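Room Tidying Collection: Frequently Asked Questions

What is being collected?
Examples of a two-armed robot putting litter into a bin in a furnished bedroom. Each example is one episode, driven by an operator from start to finish. The current set holds 3276 episodes.

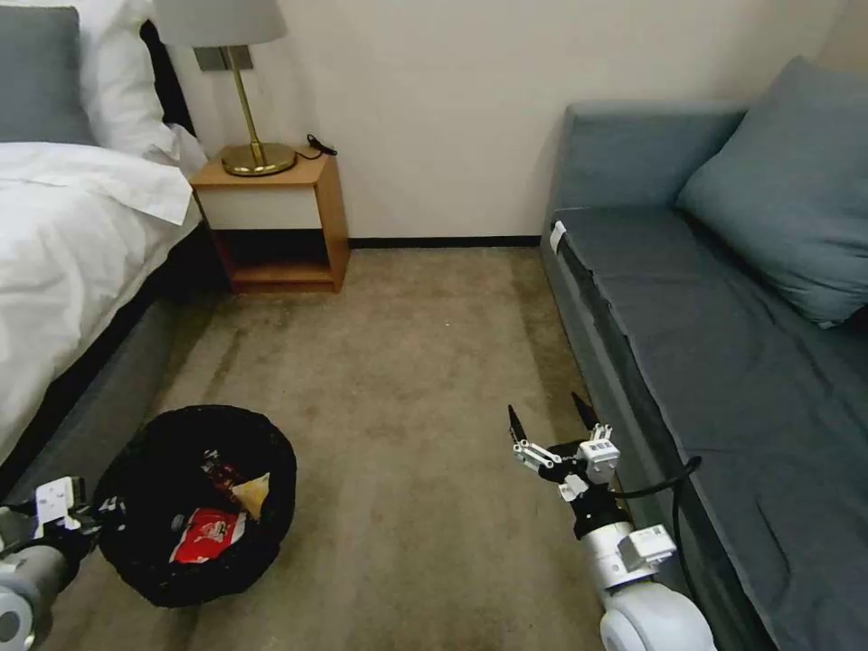

Episodes are stored whole, with the head camera view and the joint positions of both arms. The bedroom layout stays the same within a session. Snack packets are the usual litter, and a few in the round black container by the bed are enough for a session. Operators may reuse them until they tear.

Does the left arm have to do anything?
Yes. It stays at the rim of the container while the right arm does the picking up. Episodes where the left arm is parked out of view go in a separate folder.
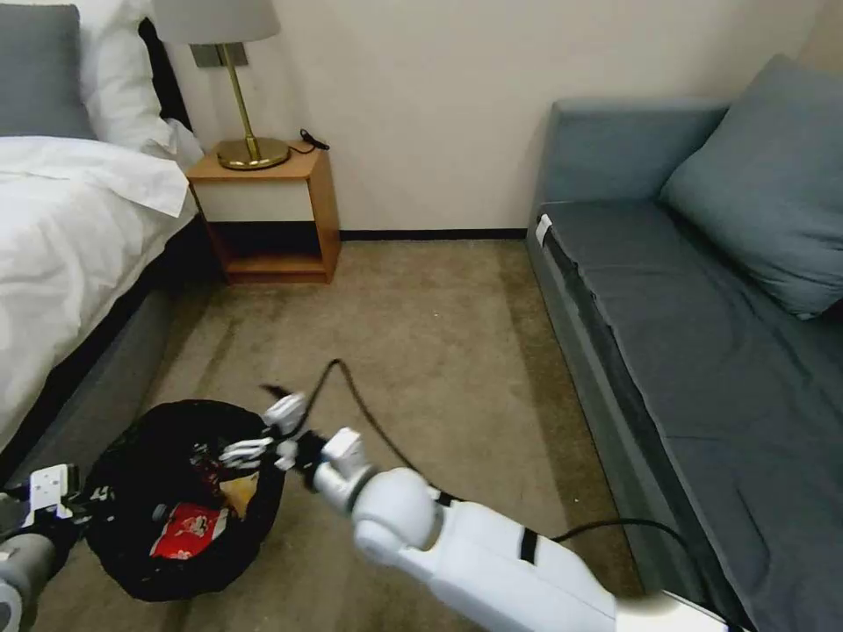
Right gripper over the open bag, left hand at the rim.

What counts as a failed episode?
A dropped item is not a failure if the operator picks it up again. Mark the episode failed if an arm stops on a fault or an item goes under the bed. Keep the recording either way. We have 451 marked failed, and they are used in training the Onosow model.

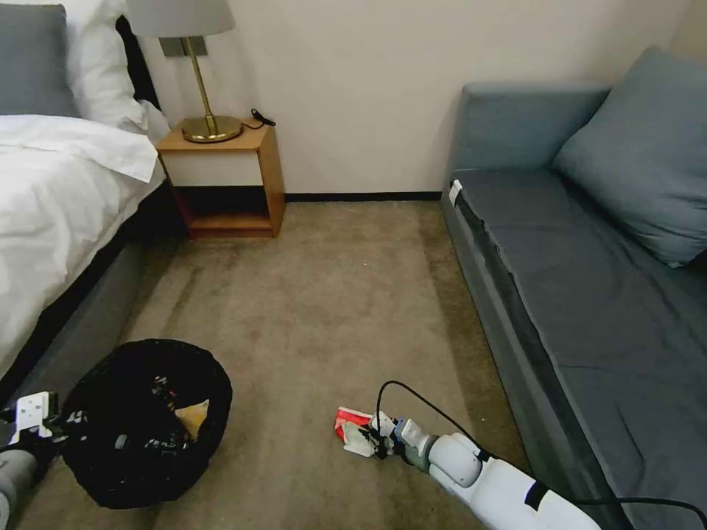 A red-and-white package held just above the carpet.

Can I change where the litter goes?
Yes, between episodes. Leave it on open carpet, within reach of the right arm. Two pieces close together are fine.
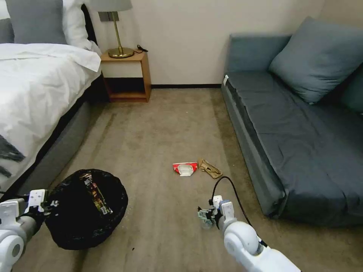
Ireck Robot Learning Group, Data Collection Team

How long is a session?
Two hours, with a break of five minutes whenever the operator asks for one.

Who do I ask for access?
Write to Yoon-hee Han. Requests are read on Thursday.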